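印刷用ページを表示｜このページをメールで送る

什器使用評価 Istitz社製作業テーブル「Tammont」および同社製椅子「Plonley」

スレマナ(Sulemana)学習交流館 施設管理課

当館では、共同作業室の什器更新にあたり、Istitz社の作業テーブル「Tammont」と椅子「Plonley」を採用した。導入は11月であり、本稿は使用開始から3か月を経た時点での評価をとりまとめたものである。同種の什器の購入を検討している公共施設、学校、地域団体の担当者の参考に供する目的で公開する。なお、本製品は当館の通常予算により購入したものであり、製造元および販売店からの便宜の提供は受けていない。

選定の経緯

従来の作業室では、木目調の長机と灰色の折りたたみ椅子を使用していた。天板の反りと縁材の剥離が進み、手工芸講座の受講者から、布地が縁に引っかかるとの申し出が続いていた。更新にあたって重視したのは、細かい部品や糸を扱う際の視認性、清掃の容易さ、ならびに長時間の着席に耐える座り心地である。価格も当然考慮したが、最終候補に残った2製品の差は小さく、判断を左右するには至らなかった。

天板の色はクリーム色を選択した。純白の見本も取り寄せたところ、照明の下でやや眩しく感じられるとの意見が館内で多く、見送っている。椅子は青色とした。床が濃い灰色で、手すりや棚が白い部屋であるため、落ち着いた色の椅子では室内が沈んで見えるおそれがあるというのが設計担当のエドムント・シコラ(Edmund Sikora)の意見であり、課内でもこれに異論はなかった。

搬入および組立

製品は脚部と天板が分かれた状態で納品される。組立は有料で依頼することもでき、当館の場合、テーブル1台につき3,000円であった。工具は六角レンチのみで足りるが、天板に重量があるため、裏返しの作業は必ず複数人で行うべきである。当館では最初の分を職員が組み立て、残りは業者に依頼した。結果として、初めから全数を依頼しておくほうが望ましかったと考えている。説明書の図は小さく、脚の左右を示す記号が読み取りにくい。この点は製造元に改善を求めたい。

椅子は完成品で届くため、梱包を解けばそのまま使用できる。梱包材の量は多く、廃棄の手配を事前に済ませておくことを勧める。

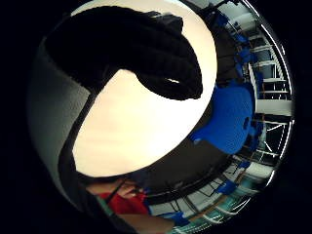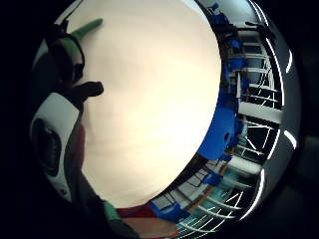
天板の使用感

表面は滑らかで、紙を直接置いて筆記しても凹凸を拾わない。型紙を広げて線を引く作業、小型の部品を並べて仕分ける作業のいずれにも支障はなかった。濃い色の糸や黒い部品は背景から明瞭に浮き上がり、見落としが減ったとの報告を講師から受けている。反面、白や生成りの糸は見えにくい。該当する講座では色付きの敷布を併用しており、購入時にはこの費用も見込んでおくとよい。

反射は抑えられているものの、皆無ではない。照明の直下に置いた場合、見る角度によっては表面が白っぽく光る。気になる利用者には席の移動を案内しているが、設置前に照明との位置関係を確認しておけば、相当程度避けられるであろう。

汚れについては、鉛筆の粉と水性の筆記具であれば、固く絞った布で落ちる。でんぷん糊も乾く前であれば問題ない。注意を要するのは油性の筆記具と染料で、放置すると薄い跡が残る。当館でも布用の染料による跡が一か所生じ、専用の洗浄剤を用いても完全には消えなかった。淡い色の天板である以上、やむを得ない面もあるが、カタログの「あらゆる汚れに強い」という記載は、実際の使用感に照らすと過大である。

縁の仕上げは良好である。角が立っておらず、前腕を載せたまま作業を続けても痛みが出にくい。従前の長机で問題となっていた布地の引っかかりについても、現在までに申し出はない。

椅子の使用感

「Plonley」は丸みの強い形状で、見た目の印象に比して座面が深い。背もたれに体を預けた姿勢は安定しており、講話や打合せには適している。しかしながら、手元をのぞき込むような前傾姿勢では座面の前縁が腿に当たり、一時間を超えると不快を訴える利用者があった。小柄な方ほどこの傾向が強い。高さの調整機能がないため、当館では足台と薄手の座布団を貸し出している。

重量は片手で持ち上げられる程度である。講座ごとに配置を変更する当館の運用には合っているが、積み重ねの可否については販売店の説明とカタログの記載に食い違いがあった。実際に積み重ねたところ、接触部分に細かな擦り傷が生じたため、以後は行っていない。収納場所に余裕のない施設では、購入前に書面で確認されたい。

青色の発色は鮮やかで、室内の印象は明るくなった。椅子の位置が遠くからでも分かりやすく、弱視の利用者から好意的な感想を頂いている。色あせについては使用期間が短く、現段階で評価することはできない。

安定性および音

テーブルは手をついて立ち上がってもほとんど揺れない。脚先の調整具により床のわずかな傾きにも対応できる。ただし、この調整具は移動のたびに緩みやすく、当館では月例点検の項目に加えた。椅子の脚先には保護材が付属しているが、引いた際の音は小さいとはいえない。階下に静粛を要する部屋がある場合、市販の厚手の保護材に交換することを勧める。

保証および対応

保証期間は2年である。天板の跡については保証対象外との回答であったが、返答は翌日に届き、洗浄方法の案内も具体的であった。交換用の脚先部品は単品で注文できる。椅子の座面のみの交換には応じていないとのことで、長期の使用を前提とする施設にとっては不満の残るところである。

総合評価

テーブル「Tammont」については、手工芸、筆記、軽作業を主とする部屋に推奨できる。染料や油性塗料を日常的に扱う部屋には向かない。椅子「Plonley」については、短時間の利用が中心であれば十分な品質を備えているが、精密な手作業を長く続ける用途では、高さを調整できる他の製品と比較したうえで決定すべきである。両製品は個別に購入でき、組み合わせて使用しなければならない理由はない。当館においても、次に更新する小作業室では、テーブルのみ同製品とし、椅子は別途選定する予定である。

現物は開館時間中に見学できる。講座の実施中は入室を制限しているため、事前に施設管理課の窓口へ連絡されたい。組立時に作成した脚部の左右の見分け方に関する覚書は、希望があれば写しを提供する。

コメント(2)　シェア(3)

当サイトでは利便性の向上のためクッキーを使用しています。閲覧を続けることにより、使用に同意したものとみなします。［同意する］［設定を変更する］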